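Folding Blankets With a Gripper in My Hand: What I Did for My Term Project

My project for the robotics methods class started with a pretty simple question. If you want to teach a robot to handle blankets and clothes, does it matter where the training examples come from? Most of the cloth folding demos I had watched were done on a bare table with one towel. My own home looks nothing like that, and I suspected a policy trained on tidy tables would have a rough time in it.

So I set out to collect demonstrations in real bedrooms, using a gripper you hold in your hand. You squeeze it, you do the chore, and the camera on it records everything from the gripper's point of view. My lab partner was Welington Magalhães, and our advisor on this was Brock Marchand, who let us have the Hawthorne workstation overnight for training (thank you again, Brock!).

We recorded in 3 homes in Clallolthorpe during July, mine included. The rule was that we couldn't clean up first. Whatever was on the bed stayed on the bed. We ended up with 373 demonstrations after throwing out the bad ones, and there were plenty of bad ones at the start. My first evening was almost a total loss because I kept moving my wrist like a person and forgetting that a robot arm would have to follow the same path. Welington was much better at it than me. He moves slowly anyway – he plays a lot of chess.

The thing I worried about most was blur. Fleece blankets are big and light, and when you swing one across a bed it goes by the camera fast and covers up most of what you were looking at. I thought we should drop all those parts. Welington thought we should keep them, on the grounds that a robot will see the same mess when it does the job. We argued about it for a whole lunch and then decided to train it both ways.
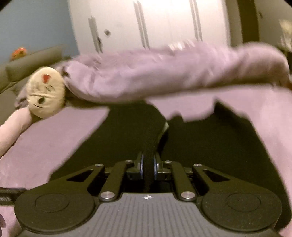 Figure 1. Gripper view during a bedroom demonstration, with black fabric at the gripper and the pink fleece blanket blurred above it.

To compare the two versions, we made a "clean" set with the blurriest stretches cut out and a "full" set with everything left in. Both used the same network and the same settings, and each was trained for 500 epochs. We stored and labeled everything in Tadirow, which I had never used before and which crashed on me twice until I figured out that it hates spaces in folder names. I labeled 1,843 short segments by hand as grasp, lift, swing or release. I do not recommend doing this while watching TV.

Okay, results. I was wrong about the blur! The full set did better on the swing part, and it wasn't that close. The policy trained on the clean set would grab a corner nicely, lift it, and then hesitate as soon as the cloth filled up the view, as if it had lost its place. On plain grasping there was hardly any difference between the two. Both versions had trouble with dark cloth, where folds are hard to see, and both sometimes pinched two layers when we wanted one.

There are some things I'd be careful about. We only tested in one room, and it was a room that had been used for training, so I can't say how well any of this carries over to a new place. Also, the two of us did every demonstration, and we're both right-handed. Our finger pads wore down partway through, and we glued on new ones with Bondex, so the grip on the later recordings is a little different from the early ones. I didn't separate those out and I should have.

If I get to keep going next term, I want to try a fourth home we haven't recorded in, and get somebody left-handed to do a batch. Welington wants to add fitted sheets. I told him he can do those himself.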